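Evaluation of the Skovau Assembly Training Kit for Use in the Introductory Automation Laboratory

Student Project Report
Department of Mechanical Engineering, Nundham Technical College
Submitted by Eylül Aksoy

1. Purpose of the Project

The department asked for a review of the Skovau assembly training kit before a decision is made on its purchase for the introductory automation laboratory. The kit is sold by Atport as a software license, with physical parts available under a separate order. This report covers the software portion only. The work was carried out during the spring term and completed in May.

The review was to answer two questions. The first was whether a student with one semester of programming could prepare a working pick-and-place routine within the time set aside for a laboratory session. The second was whether the simulated tasks are close enough to bench work to be of use to students who will later train on the Yokoyama cell in the main workshop.

2. Materials Supplied

The license includes the simulator, a library of assembly parts, a set of guided exercises and an instructor account. The instructor account allows a supervisor to change the starting positions of parts, reset a student workstation and export a record of each run. Installation was done on the department's own computers by the author, following the supplier's guide. The guide is clear on the whole, although the section on license activation refers to a menu that has been renamed in the current version.

Documentation is provided as a single file. It has a table of contents but no index, and the search function in the viewer did not find several terms that appear in the text. A printed copy was kept at the workstation for this reason.

3. Method

All exercises in the guided set were first completed by the author. Two of them were then repeated with altered starting positions in order to see how well a saved routine would carry over. Each altered exercise was run 20 times. A run was recorded as complete when the arm had finished the assembly and returned to its rest position without a stop being issued.

The open exercise was treated separately. In this exercise the student is given an arm, a table and a group of loose cylindrical and ring-shaped parts, and must decide on the order of work. There is no written procedure. The parts may stand upright or lie on their sides, and the gripper must be turned to suit each one before it closes.
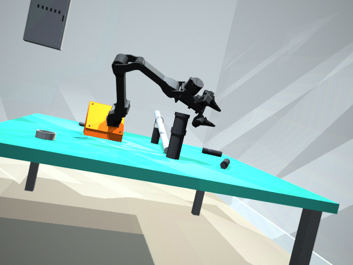
Planning the approach direction took more time than any other part of the open exercise. A part that stands next to a taller one cannot always be reached from the side, and a routine written for an upright cylinder will not serve for the same cylinder lying down. Students will need to be taught to define a separate approach point for each case. The kit's tutorial mentions approach points only briefly, and it is recommended that the department prepare its own handout on the subject.

The viewpoint in the simulator can be moved freely. This was useful when checking the clearance between the fingers and a neighboring part, which is difficult to judge from a single angle. The view does not return to its original setting when an exercise is reset, however, and must be restored by hand.

4. Results

The guided exercises were completed without serious difficulty. The first altered exercise was completed in all 20 runs. In the second, 5 runs ended in a stop. The exported record showed that each stop took place during the approach, when a finger touched the rim of a part before the jaw had opened fully. After a short pause was added to the routine, the stops did not occur again.

The record itself is detailed and easy to read. It lists joint positions, gripper commands and contact events in order. Contact events are given by part name, which made the cause of each stop simple to find.

5. Limitations

The author had earlier experience with arm programming, and the times recorded are therefore not a fair measure of how a first-year student would perform. No comparison was made with the physical parts. The behavior of friction in the simulator was left at the supplier's default setting throughout, and its accuracy was not tested.

6. Recommendations

The kit is considered suitable for introductory teaching, subject to the preparation of a handout on approach points and a corrected activation guide. It is recommended that a trial be held in the regular Tuesday laboratory session with students working in pairs, and that the order for physical parts be postponed until the results of that trial have been reviewed.

The exported run records and the altered exercise files have been placed in the department's shared project folder under the title of this report.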